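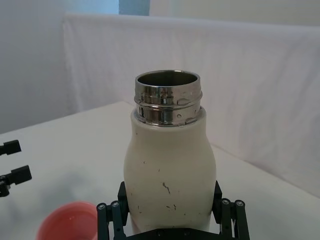

Subject: Re: [wells] Rotten egg smell, hot side only
From: Adom Amissah
To: wells list
Reading time: 6 min

On Wednesday a member in Gresbridge wrote:

> We have had a sulfur smell in the hot water since November. Cold water
> is fine at the kitchen and at the outside spigot. The house is on the
> shared Prestevine well with three others and as far as I know they
> don't have it. Electric tank heater, 4 years old, softener ahead of it.
> A plumber told me to shock the well. That means getting everybody to
> agree to a day without water, so before I start asking, is he right?
>
> Second thing. I fill a steel bottle at the kitchen tap for work and
> sometimes it smells the same way when I open it after a weekend. That
> is cold water, so I don't know if it is the same problem or not.

I would not shock the well yet. A smell on the hot side only, with a clean cold side at the same fixture, points at the heater. Chlorinating the well may knock it down for a while, and then you have spent a day and some goodwill on a symptom.

Mechanism first. Most tank heaters ship with a magnesium anode rod. The rod corrodes so that the steel tank doesn't. If the water carries sulfate, and most well water carries some, sulfate-reducing bacteria can live in the tank and turn it into hydrogen sulfide. The reaction at the magnesium surface supplies electrons and hydrogen that help this along. The bacteria are not a disease risk as such. They do well in warm water with little oxygen, so a tank set low, or one that sits unused while you travel, is good habitat. A softener ahead of the tank makes the water more conductive and the anode is consumed faster.

Before buying anything, run the test properly. Do it first thing in the morning before anyone has drawn water.

- Take a clean glass to the outside spigot, assuming that line is ahead of the softener. Run it until the pump has cycled, fill the glass, walk away from the spigot and smell it.
- Do the same at the kitchen on cold, first draw, then again after a few minutes of running.
- Then hot, at the kitchen, first draw and after the line is fully hot.
- Repeat the hot test at the fixture closest to the heater.

Use a second person if you can. The nose stops registering hydrogen sulfide after a short exposure, and you will score the last glass too low. Write the results down with the time of day. When I did this at the Menthorpe house I trusted my memory for two rounds and had to do both over.

Reading the results:

Smell at the spigot and everywhere else: it is in the groundwater or the well itself. Your plumber's suggestion becomes reasonable, after a lab sample.

Clean at the spigot, smell in treated cold: look at the softener. Resin beds can host the same bacteria, mostly when the unit regenerates too seldom. The manual will give a sanitizing procedure for that resin. Follow it and don't substitute your own dose.

Clean cold everywhere, smell in hot: heater.

Smell that fades within seconds at one sink only: check the drain. Put the glass under the tap, carry it to another room, and smell it there. I have seen a whole heater replaced over a dirty sink overflow.

Assuming it comes back as the heater, this is the order I would work in.

1. Kill the power at the breaker and confirm it is off. Close the cold inlet. Let the water cool before you open anything.

2. Drain the tank and flush sediment through the drain valve with short bursts from the inlet. If the valve clogs, which is common on plastic ones, back-flush it before you force it. On our shared line there is a fair amount of fine iron, and the first bucket will look like tea. That is ordinary for Prestevine water.

3. Pull the anode. It takes a 1-1/16 inch socket on most residential tanks, a breaker bar, and someone to hold the tank from turning. Leave some water in the tank for weight while you break it loose. Look at how much metal remains on the core wire. After this long behind a softener I would expect it to be badly worn, and if it is down to bare wire you have a second reason to be in there.

4. Replace it. An aluminum-zinc rod is the cheap option and often cures the smell. A powered anode costs more, needs an outlet nearby, and doesn't feed the reaction the way a sacrificial rod does. If you mean to keep the softener, I lean toward powered. Check the warranty on the tank first, as some makers want their own rod in there. Do not simply remove the rod and plug the hole. It will stop the smell, and the tank will rust through.

5. Disinfect the tank before it goes back in service. The list archive has the Van Wyk write-up on this, and it covers both unscented bleach and 3 percent hydrogen peroxide, with quantities by tank size. I won't retype them here because I would get one wrong. Whichever you use, don't use both, and flush until there is no odor or residual at the far fixture. If you have a carbon filter downstream, bypass it while you do this.

6. Refill completely, purge air at a hot tap, and only then restore power. Elements fired dry are dead almost at once.

On temperature: raising the setpoint to 140 F for several hours will kill most of the population, and some people do this as a monthly chore. It is a scald risk at every tap in the house while it is hot. With kids or older people at home you need a mixing valve at the heater outlet before you consider it. Confirm too that the relief valve works. If the house has a check valve on the inlet, you need an expansion tank.

About the others on the well. They can have identical water and no smell. The variables are the rod, the setpoint, the softener, and how fast the tank turns over. Ask them what heater they have and whether it is gas or electric, and ask whether anyone has changed a rod. Those answers are free. If all of you do end up chlorinating, the storage tank is 2,000 gallons by the old drawings and it has to be in the calculation along with the casing, or the dose at the far house will be a fraction of what you intended. The static level in the casing was 23 feet down when I last had a tape in it, so there is a good deal of water standing there too.

On the bottle, I would treat it as a separate question until the cold test says otherwise. Water closed up over a weekend with a little residue under it will go stale by itself, and the gasket in the cap is usually the worst of it. Take the gasket out, wash it, scrub the threads at the neck, and leave the bottle open to dry between uses. Then fill it with cold water from a source you trust, close it, and leave it the same length of time. If it still smells, the bottle is the culprit. If it is clean, repeat with your own tap. A trace of sulfide too faint to notice at an open tap can collect in the headspace of a sealed container, so a positive result there would be useful and I would want to hear it.

For the lab: sulfate, iron, manganese, pH, and total coliform as a minimum. Hydrogen sulfide itself escapes during transport unless the sample is preserved on site, so either get the preserved bottle from the lab and follow their sheet, or use a field kit at the spigot. A result of "not detected" from a plain bottle that rode around in a truck tells you very little.

Please post the smell test results before you order the rod. I would also like the model of the softener and how often it regenerates.

Adom

Comments (3)

gresb_wellhead: Same symptoms here two winters ago. Aluminum-zinc rod fixed it in a few days. Headroom was the hard part, I had to buy the segmented kind to get it in under the joists.

T. in Menthorpe: Is an impact wrench OK on the anode? Mine won't move with a four-foot pipe on the bar.

Adom Amissah: Yes, in short bursts, with the tank partly full. Use a six-point socket. Wrap the new threads with tape and don't overtighten it going back in.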